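Ticket 169: Petition counter on the monument consultation page
Opened by: Karine Paquette
Assigned to: Onni Heiskanen
Opened: February 23, 2019
Status: Resolved

Karine reports that signatures on the petition to move the Norka monument are being accepted but the public total hasn't changed since the council meeting. Residents on both sides of the debate have written in, and one accused the town of hiding the count.
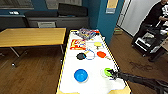 I checked the form first. Names are reaching the database, including the 12 Karine entered from paper sheets. The total on the page is a saved copy that should refresh every 20 minutes. The refresh job was switched off in January, when the site moved to the Ivon server.

Turned the job back on and cleared the saved page. The total went up by more than 20. Asked Laurier Landry to compare it with the clerk's list.

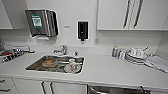 Were any signatures lost while the counter was stuck?
None were lost. Every entry kept its original time and will appear in the report to council.

Laurier found 2 duplicates, both from people who signed on paper and again online. Removed the online copies at the clerk's request. Trevor Gauthier has asked for a note on the page about the stalled counter, and Karine is writing it.

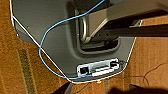 Attachment 3, ticket 169

Karine confirmed the total matches the clerk's list. Closed. Reopen if the count stalls again before the vote.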